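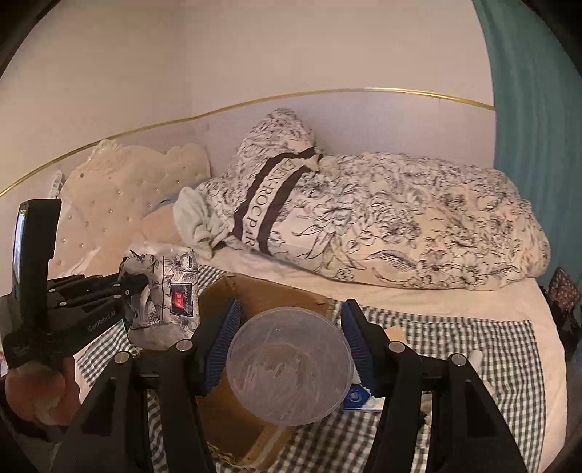
Clear plastic lid, with cardboard and a checked cloth under it.

December 2023

I have not written here since June, and two readers wrote to me to ask if I stopped playing. I did not stop. I changed what I play, and it took me some months before I had anything to say about it.

For those who are new: I play the piano as an amateur. I had lessons as a child for nine years, then I had none for a long time, and then I moved to this country and bought an instrument before I bought a proper bed. My first language has a special word for a person who plays only for himself at home. It is not a very kind word. In English I say "amateur" and people are polite about it.

Until this summer I played only solo pieces. In June I went to the chamber music week in Illesero, as a listener, with a day ticket for the open rehearsals. On the second day the pianist for one of the beginner groups was ill, and the tutor came out in the corridor and asked if anybody could read the piano part of an easy Haydn trio. I put my hand up. I still do not fully understand why, as I am a person who rehearses a telephone call before I make it.

I played badly. I want to be exact about how, because it was a kind of bad that was new to me. My notes were mostly right. At home I have a habit to repair things: if I miss a chord, I go back and play it again, so fast that I stopped hearing that I do it. In the trio I went back for one chord, and when I arrived at the next bar the violin and the cello were no longer there. They were one beat ahead and they did not wait. The tutor let it go on until the double bar and then said to me, very friendly, "Leave it on the floor. You can pick it up when you go home."

I have written this sentence on the first page of the part.

After Illesero I decided I wanted to learn to play with other people in a serious way, and this is mostly what I want to tell about, for anyone who is in the same situation.

The first problem was my piano. It is a Treloar upright, bought used for 3,000, and for solo playing in a small apartment I was always content with it. But when the cellist from my new group came to try it, we discovered that it was nearly a quarter tone low. I never noticed, because I had only the piano to compare with the piano. The cellist tuned down to me and said that it felt like wearing another person's shoes. I called a technician, who spent a long morning with it and told me that he could bring it up, but in steps, with some weeks between, and that a string or two could break on the way. One string broke. It made a sound like a door and I was in the kitchen and I dropped a spoon.

He also told me what a full restoration costs, with new hammers and dampers and new strings in the bass. It was 4,000, so more than I paid for the whole instrument. I said thank you and I will think, which in my culture means no, and he understood it perfectly well. The piano is now at the normal pitch and it holds. The bass is a little like a wet box. I live with it.

The second problem was a room. My neighbors are patient with one piano. They are not obliged to be patient with a piano, a violin and a cello. So now we rent a practice room at Cangate, the old school building behind the bus station, where the upper floor has six music rooms. You book by the hour with a program called Tenanex, and I have a small quarrel with it. It shows all the rooms as free and only when you press the button does it tell you which of them have a piano. Two have one. In the evening both are always taken by the same singing teacher, who I think books them on the first minute of the month. We got Saturday morning at eight. I was unhappy about it, and now I like it. The building is quiet, the radiators make their noises, and by ten we are finished and the whole day is still there.

The grand in room four has a lid that does not stay on the short stick. We play with it closed, and the violinist says it is still too loud. This brings me to the third problem, which was me.

I believed that playing softly meant to use less force. This is what I did at home for years: I wanted piano, I pressed less. In an ensemble this gives a sound that is soft and also without any shape, so the others cannot hear where the beat is, and then they slow down in order to look for it. Our violinist complained for two weeks that I was too loud, and then in the third week, when I was really soft, complained that she could not find me. Both complaints were correct. What helped was a lesson. I took a single lesson with a teacher who does mostly accompaniment, and she made me play the bass line only, with the left hand, while she sang the violin part, not very beautifully. Then she allowed me to add the right hand, but only so loud that I could still hear her sing without trying. It was extremely tiring. My right hand wanted all the time to be the important one, as it has been trained to be since I was seven.

She said as well that I should use the pedal half as much as I think. I went home and tried with no pedal at all and was ashamed, because I heard how many notes I let go too early and trust the pedal to hold for me. So for some weeks I practiced the slow movement dry. I do not recommend it as a pleasure. The fingers have to plan much more, and I had to write new fingerings in places where I had the old ones in my hand for months. In bar 2 of the slow movement, just in bar 2, there are three different fingerings now, and two of them are crossed out so heavily that you cannot read the slur.

I should write something about counting, too, as this was my biggest surprise. In solo music I never counted rests. Why would I? I know when I come in, because I come in when I come in. In a trio there are places where I have four bars of nothing, and the first time I sat there like a person waiting for a train in the wrong country. I counted in my own language under my breath. Then the cellist asked if I could please count in English, since she could hear me, and it was confusing her. I tried. I can do my taxes in English and I can dream in English sometimes, but I cannot count rests in it. The numbers are not in the body. "Seven" has two syllables and it ruins the bar. Now I do not count, I have written the last notes of the cello line in pencil above my entrance and I listen for them. The teacher says that is what I should have done from the beginning.

How we rehearse, in case it is useful to somebody. We begin with the slow movement, because nobody is awake and the slow movement does not punish you for it. We play it one time without stopping, whatever happens. Then each of us may say one place, only one, that he or she wants to repair. At first we had no such rule and we spent a whole morning on nine bars, and two of us went home angry. After this we do the fast movement under tempo. I brought a metronome and we set it to 100, which is too slow to be nice and fast enough that you cannot cheat. The violinist hates the metronome. She puts it on the windowsill with its face to the street.

On the last Saturday of November we played the whole trio from the beginning to the end for the first time. There was no audience, if you do not count a man who came in to read the radiator and stayed in the doorway for most of the finale. There is one page in the finale where I have fast notes for both hands and the strings have only short chords, and I have always feared this page, and I missed a whole group in the middle of it. I left it on the floor. I heard the next chord from the other two and I was there with them. I think I was more happy about that missed group than about all the notes that I played right this year, and I have tried to explain this at work, without success.

We do not plan a concert. The cellist would like to play for her parents in spring, and the violinist says she will only do it if the parents sit behind her. We have started looking at a second piece, a small trio by Clara Schumann, or rather it is small in the number of pages that I imagined before I opened it. The piano part is very full. There are stretches of a tenth in the left hand which I can reach only if I lean, and I have ordered a second copy of the music so that I can cut the pages and glue them in a way which lets me turn at a rest. If someone knows a glue that does not make the paper wavy, please write to me. I have tried the stick and the liquid one, and both are bad.

About the solo pieces: a reader asked what happened to the Schubert that I was complaining about in spring. It is still on the music stand, under the trio. I played it last week after a long pause and the pedal was much less, without that I had decided so. The middle part is still too difficult for me. I will try to write again before the summer, and then also about page turning, on which I now have opinions.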